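Two sets of jaws, one long week at the Arulcombe bench

Posted 4 September 2018

We've finally got the gripper comparison under way at Arulcombe, and I've been promising a proper update for ages, so grab a cup of tea and I'll tell you where we are!

For anyone who missed the last newsletter, the plan was simple enough. We have two designs of needle driver to try on the same pair of arms. One is the pattern we've always used, with the smooth-faced jaws. The other is the new set from Vanasholm, which has a finer cut on the inside of the jaw and a slightly different feel when it closes. Same arms, same controller, same practice tissue, same thread. We swap the tools over, tie stitches, write everything down and swap them back again. It's slow going and my handwriting is getting worse by the day.

The full plan is 200 stitches, split evenly between the two. As of last night we'd done 87, so we're not quite at the halfway point, and I'd ask everybody to treat what follows as gossip from the workshop and nothing grander than that.

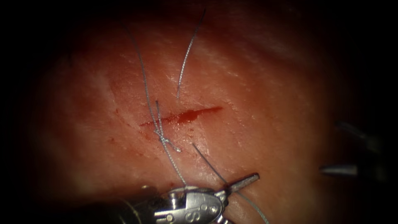 What I wanted to know most was how each design copes with thread, because thread is where we lose all our time. A needle is a nice hard thing and you can tell when you've got hold of it. Thread is horrible. It's braided, it goes fuzzy where it's been gripped too often, and it slides about just when you're trying to pull a knot down. With the old jaws I've got into the habit of squeezing harder than I need to, and then I look at the thread afterwards and feel guilty about it.

The Vanasholm jaws do seem to let me ease off a bit. I can close them more gently and the thread stays put while I draw it through. I've had 31 goes so far where I deliberately kept the closing force at the lower setting, and I only lost the thread on 8 of them, and most of those were early on when I was still learning where the tips were (they're a touch longer, and I kept arriving at things before I expected to). I was really pleased with that.

Needles are another story. For the first couple of days I was convinced the new set was better at everything, and then we moved on to longer runs and I changed my mind. If you take the needle square across the jaws, fine, it's solid. If you pick it up at a bit of an angle, which is what happens when you're tired or in a hurry, it likes to settle into the fine cut at whatever angle it fancies and then you have to let go and start again. The old jaws are more forgiving there. You can nudge the needle round with the other tool and it'll turn. So that's one each, I suppose.
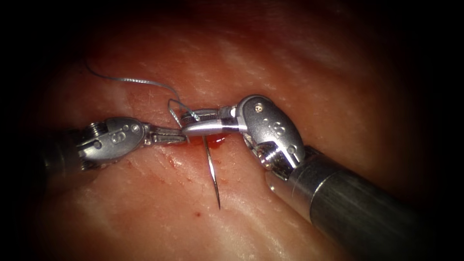
The curved needle in the right-hand jaws, with the tips of the left-hand tool close by.

We've also been playing with the controller, which wasn't strictly part of the plan. Lodhi is the name of the new build (all our builds get names now, don't ask me who started it) and it brings down the amount the tips wander when you're holding still. On the old build, if I paused halfway through a stitch to have a think, there'd be a little tremble at the end of the jaws. It's much calmer on Lodhi. The catch is a tiny bit of lag on quick wrist turns – you notice it when you're winding a loop and your hands have got ahead of the tool. I got used to it by lunchtime. One of my colleagues hated it and went back to the old build straight away, so we'll have to settle on one for the rest of the trial or the numbers won't mean much.

The camera has stayed where it was throughout. There was some talk of trying the wider lens from Endside, and I'd love to have a go with it, but I put my foot down about changing three things at once. It does mean living with the dark edges for now. You learn to keep your spare tool somewhere you can find it again!

A few people have written in asking whether we time each stitch. We do, from the first touch of the needle to the knot being snug, but I'm not going to print any times until both sets are finished. I got burned last year by putting out early figures and then having to take them back, and I'd much sooner be a bit boring about it. What I will say is that a single stitch tells you very little. It's the second and third ones along the same cut where the differences come out, when there's already a knot in the way and loose ends to steer around, and the slack has to go somewhere.

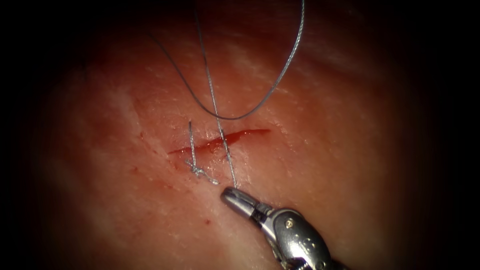

First stitch tied at the left end, and the jaws holding the thread for the second.

Next up is the other half of the stitches, and a bit of a tidy of the log sheets, which currently exist in two different notebooks and on the back of an envelope. I'm also hoping to get some of our newer people on the controls. I've been driving arms like these for a good while and I've got all sorts of bad habits that the jaws may be flattering or punishing, and fresh hands would show that up quickly.

If everything holds together we should have the lot done by the end of September, and the results will go up on this page along with the log sheets for anyone who likes that sort of thing. If you've tried finer-cut jaws on braided thread yourself, do drop me a line through the usual contact form. I'd especially like to hear from anyone who's found a good way of turning a needle in them without letting go.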